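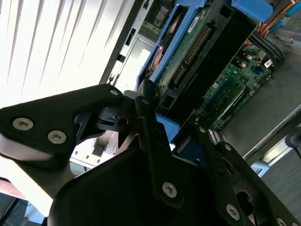 横倒しにしたデスクトップの中。青い樹脂の枠にハードディスクが入っています。

# 中古パソコンの分解・部品仕分けスタッフ募集（週2日から、未経験OK）

はじめまして、Dedineの作業場で分解と仕分けの段取りをやっている者です。求人票のきっちりした文章がどうにも苦手で、いつもの口調で書かせてもらうことにしました。ちょっと長いです。条件だけ知りたい人は下のほうの「条件まとめ」まで飛ばしてください！

仕事はずばり、デスクトップパソコンをばらすことです。会社や学校で使い終わったタワー型がパレットに積まれて届くので、側板をあけて、ケーブルを抜いて、ドライブを出して、メモリを外して、基板を外して、種類ごとに箱へ入れていきます。箱に入れたものは、Buckley（うちの部品販売の窓口です）に回す分と、材料として出す分に分かれます。

私はこの仕事がかなり好きです。ふたを開けると、同じメーカーの同じ年代でもけっこう中身が違うんですよね。ケーブルの束ね方ひとつ、ドライブの向きひとつで「お、これはやりやすいぞ」とか「うわ、ここにネジ隠してたか」とか、毎回なにかしらあります。プラモデルを逆再生しているみたいで（伝わりますか、これ）、手を動かすのが好きな人なら一日があっという間に過ぎます。

## 今回なぜ募集するか

年度替わりの3月に、まとまった台数の引き取りが決まりました。全部で1,072台です。倉庫のJasteton棟に順番に入ってくるんですが、いまの人数のままだと夏になっても終わりません。というわけで、一緒に作業台に向かってくれる人を探しています。

引き取り分が片づいたら終わり、という募集ではなくて、そのあとも続けてもらえたらうれしいです。「まず3か月だけ」という相談も歓迎です。そのあたりは面談で気楽に話しましょう。

## 一日にやること

朝は9時半に集まります。着替えて、その日に開ける台を台車で運んで、作業台に横に寝かせるところから。立てたままでは中に手が入りにくいので、だいたいみんな寝かせて作業しています。

そこからの流れはこんな感じです。

1. 管理番号を控えて、本体に番号札を貼る
2. 側板を外して、中のほこりをざっと吸う
3. ドライブを抜いて、番号札の控えと一緒に鍵つきの箱へ
4. メモリ、拡張カード、冷却まわり、CPUの順に外す
5. ケーブル類を抜いて束ねる
6. 前面の端子パネルを外す
7. 基板の状態を見て、残すか外すかを決める
8. ケースと樹脂を分けて、それぞれのかごへ

この中でいちばん気をつかうのは3番のドライブです。データの消去は別の担当がやるので、みなさんに操作をお願いすることはありませんが、番号の控えと現物がずれると全員の手が止まります。慣れるまでは私か先輩が隣で一緒に確認します。あせらなくて大丈夫。速さより番号、これだけ覚えておいてもらえたら初日は合格です。

ドライブの固定のしかたは本当にいろいろで、ネジで四隅を留めてあるもの、樹脂の枠ごとつまんで引き抜くもの、レバーを起こすもの、どこを押せばいいのかさっぱり分からないもの……。私はつまんで抜くタイプが大好きで、それが続く日はちょっと機嫌がいいです。

昼休みは12時15分から1時間。午後は3時に30分の休憩があって、お茶と、誰かが持ってきたお菓子が出ます（出ない日もあります）。片づけと床掃除をして、16時半に終わり。残業は基本ないです。トラックの到着が遅れたときだけ、残れる人に声をかけることがあります。予定がある人は遠慮なく帰ってください。

## 基板の見分けかた、入ってから覚えればOK

応募を迷っている人からよく聞かれるのが「パソコンに詳しくないとだめですか？」という質問です。だめじゃないです！いまいるメンバーにも、前の仕事がパン屋さんだった人や、ずっと家のことをしていた人がいます。ドライバーを持つのに抵抗がなければ、あとは現場で覚えられます。
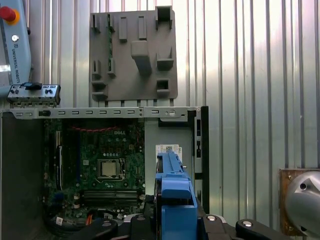
DELLのロゴ入り基板。CPUソケットは空で、下に黒いメモリスロットが並んでいます。

最初の週に覚えてもらうのは、CPUソケットとメモリスロットの場所、それからレバーの扱いくらいです。ソケットの横についている金属のレバーは、力まかせに起こすと指をはさみます（私は2回やりました。2回とも同じ指です）。軽く押し下げて、外側に逃がして、ゆっくり起こす。言葉にするとややこしいけど、一度手でやるとすぐ分かります。

CPUを外したあとのソケットは、中を指でさわらないでください。細かい端子が並んでいるタイプだと、ちょっとかすっただけで曲がってしまって、Buckleyに回せなくなるんです。保護カバーがあるものは、すぐにかぶせる。カバーの入った引き出しは作業台の右下です。

前面の端子パネルは、よく忘れられます。ボタンやイヤホンの穴がついた小さな部品で、ケースの縁のあたりにちょこんと残ったまま、ケースごとかごに入ってしまう。地味にほしい人がいる部品なので、見つけたら救出してあげてください。白いシールでバーコードが貼ってある板金のほうは、シールをはがさずそのままでお願いします。台帳と突き合わせるときに使います。

ケーブルは色がにぎやかで、赤、黄、オレンジ、黒と、束になって出てきます。色で用途を暗記する必要はないです。コネクタの形で箱が分かれていて、箱のふたに見本を貼ってあるので、同じ形のところに入れるだけ。雨の日の夕方なんかにこの仕分けを黙々とやっていると、妙に落ち着きます。

## こんな人だとうれしい

- ネジをなくすと気になって眠れない人
- 分からないとき「分かりません」と言える人
- 数字を書き写すのが苦にならない人
- 立ち仕事と座り仕事が半々くらいでも平気な人
- 10kg前後の本体を、台車を使いながら持ち上げられる人

最後の項目は、難しければ相談してください。運ぶ係と開ける係を分けている日もあるので、組み合わせでなんとかなることが多いです。

反対に、ちょっと合わないかもと思うのは、ずっと誰かとしゃべっていたい人かな。作業中は静かな時間がわりとあります。ラジオは小さくかけています。局は早い者勝ちで、朝いちばんに来た人が選べます。

それと、ほこりのアレルギーがある方は応募の前に一度連絡をください。集じん機は動かしていますが、年季の入ったタワーだと側板をあけた瞬間にけっこう舞います。

## 服装と道具

ドライバー、静電気防止のリストバンド、手袋、マスク、保護めがねは全部こちらで用意します。手袋は板金のふちで手を切らないためのもので、ケースを持つときは必ず着けてください。SからLLまであります。

持ってきてほしいのは、つま先の出ない靴と、汚れてもいい長そで。ひらひらした袖口は引っかかるので避けてもらえると助かります。指輪やブレスレットは作業前に外して、ロッカーへ。自分のドライバーを使いたいというこだわり派の人も大歓迎で、その場合は柄に名前を書いておいてください。前に同じ型が3本並んで、だれのか分からなくなりました。

## 道具や手順の相談も歓迎です

作業の記録には、Soraterという社内の台帳を使っています。番号を入れて、外した部品にチェックをつけて、次の人に渡す。それだけの画面なんですが、チェックの順番が実際に外す順番と合っていないところがまだあって、使いながら直している最中です。「ここ、逆のほうが楽じゃない？」と気づいたらぜひ言ってください。先月はネジ皿の置き場所を左から右に変えただけで、かなり手が楽になりました。そういう小さい話がいちばんありがたいです。

## 条件まとめ

| 項目 | 内容 |
|---|---|
| 仕事 | デスクトップパソコンの分解、部品の仕分け、台帳への入力 |
| 場所 | Dedine作業場（Jasteton棟1階） |
| 曜日 | 月曜から金曜のうち、週2日から |
| 時間 | 9時30分から16時30分（昼休み1時間、午後の休憩30分） |
| 時給 | 1,300円（見習い期間も同じです） |
| 交通費 | 1日1,000円まで実費 |
| 募集人数 | 4人 |
| 経験・資格 | いりません |
| 期間 | 3月から。3か月ごとの更新 |

昼だけ、午後だけという働きかたも、週に2日来てもらえるなら調整できます。お子さんの行事や通院で休むときは、前の日までに教えてもらえれば大丈夫。急な熱なんかは当日の朝でかまいません。

自転車とバイクは建物の裏に置けます。車は台数が限られているので、面談のときに確認させてください。冷蔵庫と電子レンジは休憩室にあります。近くに食べるところがあまりなくて、お弁当の人が多いです。

## 応募のしかた

履歴書は面談の日に持ってきてもらえればよくて、最初は下の4つを応募フォームから送ってください。

- お名前と連絡のつく電話番号
- 来られそうな曜日と時間帯
- 始められそうな時期
- 最近なにかを分解したり直したりした話（あれば！）

4つめは完全に私の趣味です。掃除機でも、時計でも、組み立て家具でも、途中であきらめた話でもかまいません。空欄で送っても選考にはまったく関係ないので、安心してください。

面談は作業場で、33分の枠でやっています。中途半端なのは、話を30分して、残りで手袋のサイズを合わせているからです。希望する人には、そのまま1台開けるところを見てもらえます。自分でもネジを外してみたいという人は、つま先の出ない靴で来てくださいね。

お返事は、送ってもらった週の次の月曜までに私から電話かメールでします。知らない番号からかかってきたら、たぶん私です。留守電に入れておくので、都合のいいときに折り返してください。

お友だちやご家族と一緒の応募も大丈夫です。同じ曜日に入りたい場合は、フォームの備考に書いておいてください。

Dedine 作業場 分解・仕分け担当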